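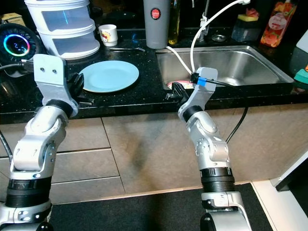 How does a robot pick up a plate? You do it every day without thinking. You slide your fingers under the edge, put your thumb on top, give a little squeeze, and up it comes. A robot has to manage the same job with whatever hand its builders have given it, and that hand is called a gripper. Plates are surprisingly tricky things to grip! A round plate lying flat on a kitchen counter, like the light blue one beside the sink, leaves hardly any room for a finger to get underneath, and the black fingers of a gripper have to come at it from just the right angle.

At Drormont, where I work, we spend a great deal of our time trying out grippers on ordinary kitchen things, and I thought you might like to know how we go about it.

What sort of fingers are best?

We have been comparing two kinds this summer. The first kind is called the Erkico, and its fingers are stiff and straight. They close together like a pair of tongs, and they are very good at thin things with a clear edge, such as plates and lids. The second kind is called the Ornell. Its fingers bend a bit when they touch something, rather like a soft rubber spatula, so they can wrap themselves around a cup or a bottle.

You might suppose the bendy ones would win every time, and I rather thought so myself. But when a bendy finger meets the rim of a plate it sometimes folds over the top and slides straight off again – try picking up a plate with a pair of floppy socks on your hands and you will soon see the trouble.

How do you make it a fair test?

If you have done experiments at school, you will know that you should change only one thing at a time. So we keep the same plate, put it back in the same spot, and use the same arm. Only the fingers change. Jozefína Rusnák, who keeps our test notebook, writes down each try as a "held", a "slipped" or a "missed". A "held" only counts if the plate stays up while you say "one elephant, two elephants, three elephants" at a sensible speed. (No rushing the elephants!)

In July we did 502 tries with the stiff fingers and the same number with the bendy ones. It took us 14 days, and I was thoroughly tired of plates by the end of it. The stiff fingers did better with plates, and the bendy fingers did better with cups.

Why use two arms?

Think about washing up. One hand holds the bowl and the other does the scrubbing. With two arms, a robot can reach into the sink with one and look after something on the counter with the other. The hard part is stopping them from bumping elbows, and for that we use a controller called Kadlec. A controller is the computer that tells every joint how far to turn and how quickly.

Try it yourself

Ask a grown-up for a plastic plate and two wooden spoons. Lay the plate flat on the table and try to lift it using only the spoons. Now slide it until a little bit pokes out over the edge of the table, and try again. Was it easier? Wrap the spoons in a tea towel and have another go, and write down your "helds", "slippeds" and "misseds" in a notebook, just as Jozefína does.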